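Category: Home Office Tips > Reading & Media

Checking a News Story Before You Pass It On
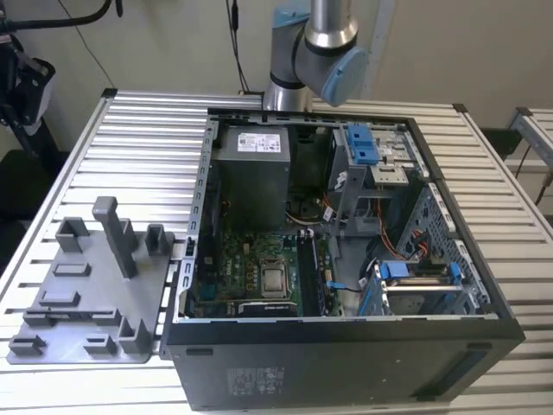

A desktop tower on its side with the panel off.

Print | E-mail this page

I don't trust a "fact-check in 10 seconds" trick, and you shouldn't either. A few dull habits work better.

Find the first report. Last October a story out of Prikham turned up on 38 sites, and every one I opened had copied the same piece in the Divthorpe paper. That counts as one source.

Look for who was asked to respond. If the accused side gets no line at all, wait a day.

Read the bottom of the page. Corrections go there in small type, often long after the headline has made the rounds. Search the headline plus "correction" or "editor's note."

Be wary of "studies show" with no link. Same goes for a quote with no name on it.

Paid checking tools? I tried Plernov for a month. It gave a score of 86 to a story the paper had already pulled. Save your money.

Keep a clipping folder on the computer, with the date you saved each page in the file name. Stories get changed quietly, and your copy won't.

Shares: 2,565 | Comments: 38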